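Fanni Fodor
Thread: notes from the open day at Oltico. The subject was hand-held grippers used to record manipulation tasks. I stayed for two stations and the talk. Technical points only.

1/ The soap station first. Soap is a fair test of pad geometry: low friction, rounded corners, and it deforms if you overdo the grip. Two flat pads, one each side, clamped at mid-height.

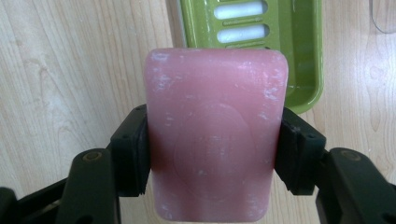

Last edited 12 May 2020

2/ You can see the sides bulge slightly at the pads. I asked about force limits. Jahangir Nanayakkara, who ran the session, said the hand tool has none. The operator's fingers are the limit, and the force has to be inferred later from jaw width.

3/ The dish is the harder half of the task. It has a raised rim, so a bar set down at the wrong angle will catch on it. They log a rim strike as a fault even when the bar ends up in the right place. I agree with that.

4/ Figures from the talk: 1,142 recordings since September, 177 rejected. Main cause of rejection was the operator moving too fast at release. Second was a hand blocking the view of the object.

5/ Next, small parts. One seated operator, a gripper in each hand, cables running off the near side of the table. Green tray with five white tubes upright in slots, a clear plastic box further back. The right gripper had a slender stick, held just over the tray.

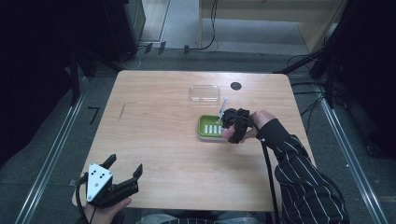 WHAT I ASKED AFTERWARDS

6/ Cable drag. It pulls on the wrist and must show up in the motion. Nanayakkara agreed and said they have not measured it. I would want that number before comparing operators.

7/ Session length. Operators stop after 60 minutes. Accuracy on thin parts falls before accuracy on large ones, so small parts are scheduled first.

8/ Software is called Wurix. It replays a recording against the jaw-width trace, and the two stayed in step on the replay I watched. No export to plain text yet, a nuisance for anyone outside the building.

9/ Slides are promised to everyone who signed in. I will add the link to this thread when mine arrive.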